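Talby Redaction Set: README

Maintainer: Aaliyah Caron
Last edited: 9/9/23

Read this before you use the set to claim that anything is anonymous. That word appears in the project's file names for historical reasons and I would remove it if half of the scripts at Cidside didn't depend on it.

What is in the set

Talby is a collection of short office documents (complaint letters, sign-up forms, meeting notes, a few email threads) paired with versions in which personal details have been masked. A small folder of pictures travels with it. The text is the part people cite. Each document comes as two plain text files with the same name, one ending in raw and one ending in masked. A third file lists the masked spans and the label given to each.

The people in the letters do not exist. The letters were written by staff and contractors at Cidside, who were told to make things up. I have my doubts about how well that went. People asked to invent a street address tend to reach for one they know, and we had no good way to check. If you find something that looks like a real person's details, treat it as real and write to me.

How the masking was done

A first pass used the Hiebert tagger with its default settings. A second pass was done by hand. The Hiebert documentation describes the defaults as suitable for "most privacy use cases," and I have never been able to find out which ones. It does well on phone numbers and email addresses. It does badly on nicknames, job titles that only one person in a town could hold, and anything spread over two sentences.

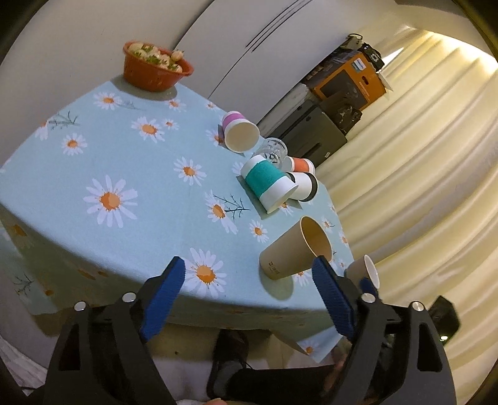
From the pictures folder: paper cups, a clear cup, and an orange-red bowl on a floral tablecloth.

The hand pass fixed a lot of this, but the reviewers worked from written guidelines that changed in February, and documents reviewed before the change were not redone. The guidelines file in the docs folder is the newer one. The older one is lost. If your results differ sharply between the first and second halves of the set, look there before you write a paper about it.

What the labels mean

NAME, PLACE, CONTACT and OTHER. OTHER was supposed to be rare. It isn't. It covers medical details, dates of birth, account numbers and, in several files, a pet. I would not train anything on OTHER as a single class.

About the scores

The number that gets passed around is 80 percent recall on indirect identifiers. It came from a single run, on a test split of 100 documents, scored by the same people who wrote the guidelines. I would like to see it repeated by somebody with nothing to gain. A later attempt with Ollono, using the same split, missed 13 documents completely because of a file encoding problem and was reported anyway. Please don't compare against that one.

Recall is also the wrong thing to be proud of here. One missed surname in a letter can undo all of the other masking in it, and a per-span score hides that. The scoring script has a per-document option. It is off by default. Turn it on.

Things I would not use this for

Showing a regulator or a customer that your product is safe. Measuring the risk of somebody being identified from real records. Anything in a language other than English. Anything involving handwriting or scans, whatever the old project page said.

Reasonable uses: testing that a pipeline runs, teaching, and finding out where a tagger falls over.

Access and changes

Version 2 is the current release. Version 1 should be deleted if you still have it, as the raw and masked folders were swapped in some copies. The license file covers the text and the pictures under the same terms. Requests to remove a document go to the maintainer and don't need a reason attached. Removed files are listed by name in the changelog, without their contents.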